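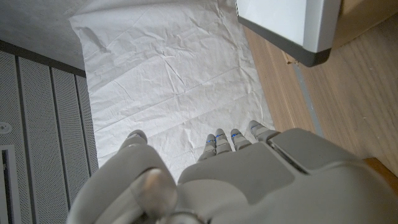 Can our rec league sell jersey patches without making the players mad?

Mawar Entili

I help run the Kelside adult basketball league and we finally have a sponsor interested! Maurya wants a patch on every jersey next season and would pay $3,295. We have 229 players. A few already told me they won't wear a logo for a company they didn't pick. Has anyone done this? I'd love to make it work — new hoops are badly needed. 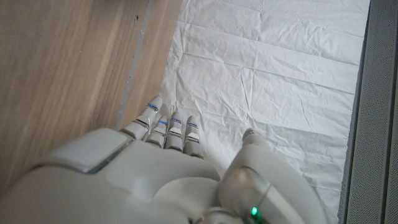
White cloth next to a wooden surface

Farah Lumbantobing

We did this two seasons ago and it went great! Put it to the teams before you sign anything. Ours voted in December, well ahead of uniform orders, and 80 percent said fine once they heard fees would stay flat. Get the patch size in writing too (ours is 2 inches, left shoulder, and it looks sharp). Also ask for an opt-out for players with a real objection. Our sponsor agreed right away, and only a handful of people used it.

One more thing: sewn patches hold up so much better than iron-on. I still have my first one and it's perfect. 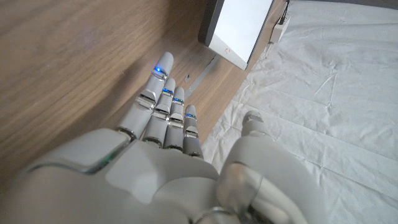 Robotic hand, fingers together

Branetti

just do it, people complain about everything. ours complained about the color of the shorts for a whole year and then wanted the same shorts again. love this sport

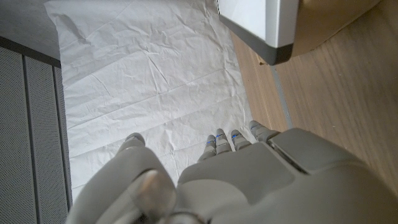

Does the sponsor get a say in who plays or what players post online?

Only if you sign something that gives it one, so read the conduct section closely and ask for any line about personal accounts to be taken out.

Search questions Go
Contact us | Copyright Kovance Community Help | Back to top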